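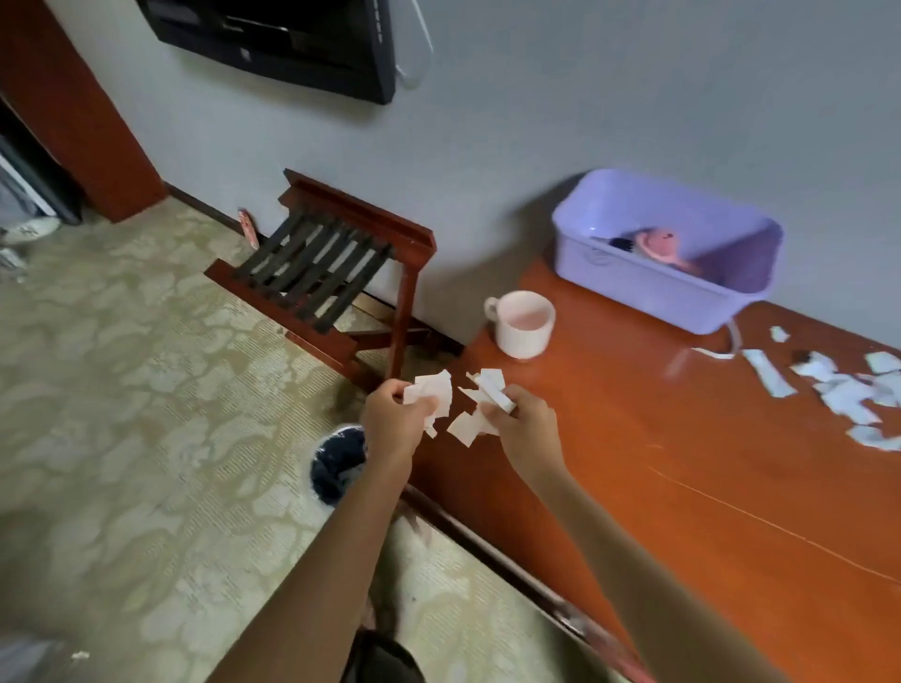

Two handfuls of torn paper at the desk, plenty more still lying on it.

Rules for rubbish
How Zutbridge writes down a job everyone thinks they can do

Clearing a desk. Two hands, scraps of white paper, ten minutes if you dawdle. Aoife Scanlon has a rulebook for it and the rulebook runs to 47 pages.

Scanlon runs recording standards at Zutbridge, where people do household jobs in ordinary rooms so that machines can learn from the footage. The robot at the far end is Hetarell's. It has never seen a desk get tidied by anyone who wasn't following her rules.

First rule, hands in view. Both of them, all the time, even the one doing nothing. Second, one job per recording. Third, and this is the one people fight her on: no tidying up your own mistakes off camera. Drop a bit of paper, pick it up in shot or leave it be.

"A dropped scrap is worth having," she says. "A scrap that vanishes is a lie."

Paper gets four pages to itself. Torn pieces slide, stick, fold over each other. Gather in small bunches, the book says. No sweeping with the forearm. She wanted it banned outright back in April, and got her way after Ó Gríofa, who handles the checking, sent back 35 clips in one go. Arm across everything, fingers hidden, no use to anybody.

Then there's the sorting. Wrappers and pouches have there own section, because a packet changes shape the moment you pinch it. Hold by the edge. Keep the printed side showing where you can. Don't squash. 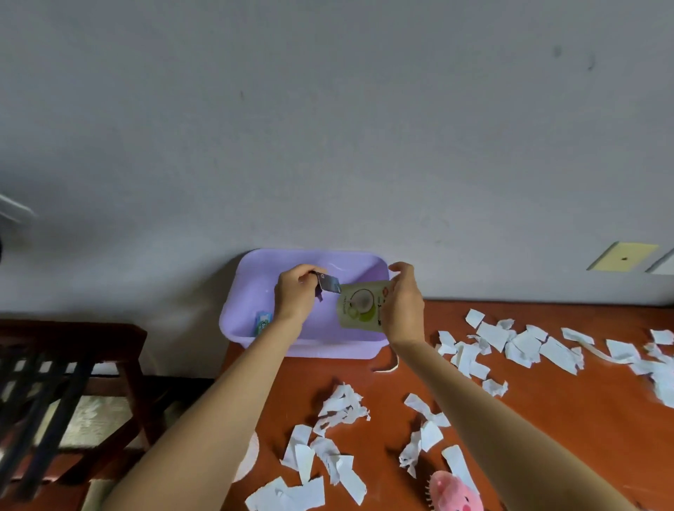
Who checks the checkers

Every clip goes into Trakar, the in-house log. 1371 entries so far, of which 1019 passed first time. Scanlon thinks that's too high. Either people are getting good or the checkers are getting tired, and she'd like to know which before the next edition.

There's a privacy page too, shorter than it should be, she admits. Letters and labels out of sight before you start. Faces out. Consent from everyone in the house, not just the person recording. That bit is being rewriten now, and the draft goes round to the recorders first. They've already asked for a rule on breaks.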